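About Us

Clatus began in a rented unit in Plallthorpe and moved to Brumville when the first place ran out of wall space. We fit out and repair workrooms for small businesses and schools: desks, shelving, cabinets, window frames and the lights over them. There are 20 of us now, working in 4 crews.

Most of our jobs are rooms people already have. A customer calls about a shelf that sags or a cabinet that blocks the window, and we come out, measure, and send a written price within 3 working days. If the old furniture can be saved, we say so. Used pieces we take back are cleaned up and sold from the Shetty Street store - open weekdays, plus Saturday mornings in December.

We keep hinges, shelf pins and light tubes in stock for everything we install. Orders over 100 dollars are delivered free inside Brumville. For anything smaller, pick up at the side door and ring the bell.

Our own workroom is furnished the same way as the ones we do for customers, mostly in white, with plenty of light over the work.

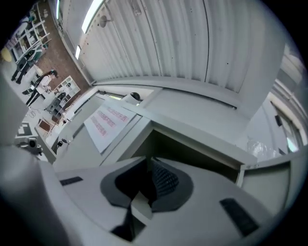 The workroom, with the white shelved unit, fluorescent tubes and window.

Page last updated 25/01/2018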